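Salameh Manipulation Software
Minutes, planning and perception meeting, 20 January 2026
Minutes taken by Ok-hee Ham

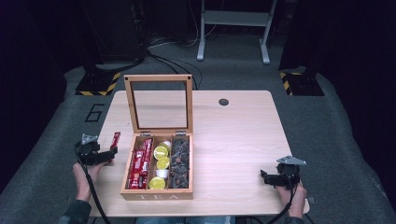 1. Policy training on hand-held demonstrations
The planning group reported on the tea box task. They have 400 demonstrations in the store and want to start training this week. Perception asked what the policy is supposed to learn from them. The lid is see-through, and the depth map behind it is a guess at best. With the lid propped up at the back of the box, the segmenter reads the tabletop through the window as free space, and the planner is happy to route a wrist through it. Planning said the policy does not use the depth map. Perception answered that the collision checker does, and the checker has the last word on the arm. No agreement. Training may start, but no arm runs until the lid is entered as a solid body in the Ala scene file.

2. Erex pose tracker
Of the 400 demonstrations, 146 have at least one jump in gripper pose. The tracker's own confidence score caught 81 of them. The claim in the December report that the score "can be used as a filter" was questioned by several people and will be taken out. Two options were put forward: smooth the jumps or throw the episodes away. Ok-hee objected to smoothing, having seen it turn a bad grasp into a clean-looking one. Throwing away won, for now.

3. Grasp labels
Red stick packets get one label, "stick." The dark brown packets in the right compartment overlap, and the labeler merges them into a single blob more often than anyone would like. The yellow-lidded cups do better. A request to buy a bigger labeling model was turned down until someone shows that the small one fails on clean input.

4. Jikik replay tool
Version 7 was shown. It plays left and right gripper tracks on one timeline, finally. The clock offset between the two is still typed in by hand. Asked how the offset is checked, the tool group said "by eye." This was not thought good enough. The speed-up figure on their slide had no baseline and is left out of these minutes.

Actions
Lid as solid body in scene file: planning
Remove filter claim from report: Ok-hee Ham
List of dropped episodes, with reasons: perception
Automatic offset check, or a written case against one: tool group

Carried over: whether success rates should be reported per compartment.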